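Workshop tips: hand-held grippers and soft things
Flellanside shared workshop, Fri 29 September

We have been building a pair of hand-held grippers at the Wimix bench since June. Most of the trouble has been with cloth. These are the tips we would pass on to anyone starting the same build.

Fit the pads last. Get both jaws opening and closing freely before you stick anything to them, then check that the tips meet square. A pad glued on a stiff linkage will wear on one side.

Do up the pivot screws until the arm stops rattling, then back off slightly. A drop of thread lock helps, but keep it off the moving faces. Check them again after the first long session - ours had worked loose after 402 closings.

Practise on something thick. A folded blanket gives the jaws an edge to find, where a thin sheet slides away or bunches up.
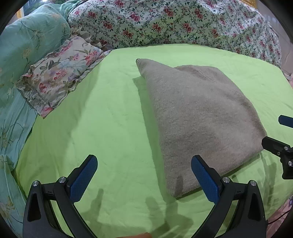 Jaws open over a folded blanket on a green sheet.

Choose a cover that contrasts with whatever you are picking up. Beige on lime green is easy to make out. Patterned covers are best kept to the sides.

Come in low and at a slant. Take the fold where the layers are thickest, close slowly, and lift a little before you move across. If only the top layer comes up, open the jaws and start again.

Watch the lamp. Jaws throw shadows on smooth cloth, and it is easy to aim at the shadow instead of the edge. Move the light to the other side if this keeps happening.

Keep cables clear of the jaws. Leave enough slack to turn your wrist, and clip the rest to your sleeve.

Wipe the pads with a damp cloth when fluff builds up, and let them dry before the next go. Spare pads are in the Figueroa drawer, 2 to a bag. Please write down what you take.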